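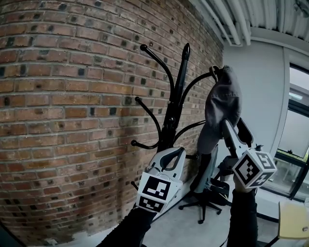
Fig. 1. Curved wall in orange-brown and reddish brick, pale grey mortar.

Building Materials for Non-Builders
Handout 4: Brick, and why it bends
Tutor: Aarti Bhatt

Last week we did stone, and most of you survived. Brick is easier, being stone for people in a hurry.

A brick is sized for one hand. The other hand holds the trowel. Nearly every rule you will meet this term comes from that arrangement, including the ones that architects claim to have thought of.

Curves

You can build a curve from straight bricks by letting the mortar joints open like a fan. On a wide curve the eye forgives this. On a tight one you get fat wedges of mortar on the outer face and a wall that looks as if it had toothache. The remedies are to lay the bricks end-on (headers), cut them, or pay for tapered ones. Clients prefer the fourth remedy, a straight wall.

A curve also helps a thin wall stay up. The wavy garden wall at Prustgate is one brick thick and has outlived three sensible fences.

Colour

Iron in the clay gives the reds. Dark patches can come from the kiln, the clay or later soot, so don't write "fire damage" in your survey until you have asked someone. Two of you did this in November.

Mortar

Mortar should be weaker than the brick. It is there to be replaced. Hard cement on old soft brick sends the damp through the brick face, which then falls off - slowly, and usually after the guarantee.

For next time

Read Marciniak on lime, pages 81 onwards. He warms up eventually. Then sketch one curved wall near your home and mark the headers. Naveen Thakur has the spare tape measures and would like them back.

We use cookies to improve your experience. Accept all | Manage settings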